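Mernus limits loose glitter in public buildings starting in January

The city of Mernus will stop allowing loose plastic glitter in its public buildings starting in January. The new rule covers the library, both recreation centers, the senior center and the rental rooms at Effiong Hall. It applies to classes run by the city and to private groups that rent space.

The city council approved the rule Monday on a 5-2 vote after a discussion that ran past 9 p.m.

Loose glitter means any glitter that is poured, shaken or sprinkled from a container. Glitter glue, glitter paint and finished items that already have a sparkling surface are still allowed, and so are costumes, shoes and store-bought decorations. Mineral glitter and colored sand are allowed on tables with a raised edge. Confetti was already banned under the rental agreement and will stay banned.

According to a report from the city's buildings department, the rule came out of a review of cleaning costs. Crews logged 74 extra cleanings over the past year that were tied to craft supplies, and glitter was the item listed most often. Other entries were for candle wax, dried clay and floral foam. Most of the extra work was at Effiong Hall, where the main room is carpeted and is often booked for birthday parties on the same day that it is needed for evening meetings.

The report also raised the question of where the glitter goes after it is swept up or rinsed off. The sinks in the hall's two craft rooms drain to the city sewer, and the floor drain near the loading door leads to a storm line that empties into the Pelura River. The department did not test the river for plastic. It said that small plastic pieces are hard to remove once they are in the water and that keeping them out of the drains would cost less than adding filters.

Filters were looked at. Skedeck, the company that holds the city's plumbing contract, priced screens for the craft room sinks but told the department they would need to be cleaned after every class. The department decided against them for now. It will ask Skedeck for a separate price on a cover for the floor drain, and that work could be done in the spring if there is money left in the repair budget.

Renters who break the rule will lose $300 of their deposit, the same amount now kept for confetti and open flames. The first version of the proposal called for a full loss of the deposit and a six-month ban on renting. Council members took the ban out before the vote, saying it was too harsh for a problem that is often caused by children. City classes will not be fined, but instructors will be asked to order different supplies.

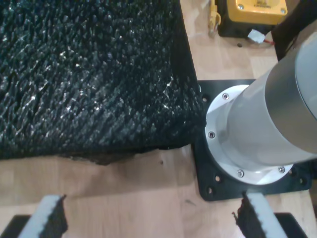

Black material with a glittering, rough-textured surface on a light wood tabletop.

The two members who voted no said they agreed with the goal but thought the rule would be confusing for parents. One pointed out that a child could bring in a card made at home that sheds glitter all over the floor and no rule would have been broken. Staff agreed that this could happen. They said the aim is to deal with open containers, which account for most of the mess, and that front desk workers will not be checking bags.

Comments from residents were mixed. The city received 43 written comments before the meeting and had set aside half an hour for people who wanted to speak. Several parents supported the change. A group that makes parade banners at the hall every spring asked for permission to keep using loose glitter outdoors, on the paved area behind the building. The council did not grant the request. Runoff from that area goes to the same storm line as the floor drain, and staff said an outdoor exception would work against the rest of the rule.

The banner group will be able to use fabric, foil paper and sequins that are sewn or glued down before they are brought to the hall. Sequins on a strip are allowed as well. Loose sequins will be treated the same as glitter — a point that took up a good part of the discussion, as the first draft did not mention them at all.

Teachers who lead the after-school art program at the library said they had already cut back. The program uses colored sand for its holiday ornaments now, along with torn tissue paper and metallic markers. The switch has not raised its supply costs, though the sand is heavier to carry up from the storage room and takes longer to set in the glue. Ornaments made with it have to lie flat overnight before families can pick them up.

The senior center will need to change two of its regular classes. Card making meets weekly and keeps a shared cabinet of supplies, much of it donated. Members may take home any loose glitter in the cabinet through the end of the year. What is left after that will go in the trash in sealed bags. The city asks residents not to pour old glitter down the sink at home or mix it in with paper recycling.

Paper that is coated with glitter cannot be recycled through the city's curbside program in any case. This has been true for several years, but the buildings department said many people still put greeting cards and gift wrap in the blue bins. A notice about both subjects will be printed on the back of the next water bill.

Bookings that were made before the vote will follow the new rule if the event takes place in January or later. Renters in that position can cancel without a fee until the end of this month. The rental office at Effiong Hall said it would contact each of them by mail and, where it has an address on file, by email.

Signs will go up in the craft rooms in December. The rental form is also being rewritten, with the list of banned items moved from the last page to the first. Copies will be available at the front desk of each building and at the rental office, which is open weekdays until 4:30 p.m. and closes for lunch from noon to 1 p.m.

The council will look at the rule again in a year, when new cleaning figures are ready. In other business Monday, members put off a decision on new lighting for the hall parking lot and approved the purchase of replacement folding chairs for the senior center.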